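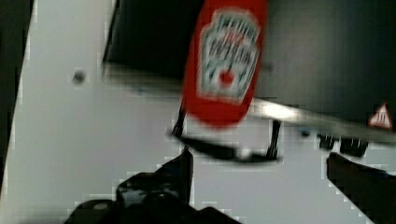
Warehouse Associate and Reach Truck Operator (2 positions)

Matinis is a distributor of pallet racking, dock equipment and storage bins. We are looking for two persons to join the day team in our Cuautle Road warehouse.

Your work

Unload trailers and check the goods against the delivery note
Put away pallets with the reach truck, up to the fifth level
Pick and pack orders for spare parts
Report damaged racks or pallets to the shift leader the same day
Keep the charging area clean

The warehouse has more than 336 pallet places for the spare parts alone, so a good sense of order is important to us.

What we ask

One year of experience with a reach truck or a counterbalance forklift. If your operator certificate is expired, we pay the renewal. You should read and write English well enough for the delivery papers. Spanish is welcome. Experience with the Gokell stock program is helpful, but we will teach it to you in the first weeks.

What we offer

Full-time contract, 43 hours per week with the overtime paid
Safety shoes and work clothes
Health insurance after the trial period
Free parking, and the Wallance bus stops at the gate

How to apply

Please send your resume and a copy of your certificate to Perla Huerta, Personnel Office, until Sat 31 January. Interviews are held in the warehouse and take one hour, including a short driving test. Applications by phone can not be accepted.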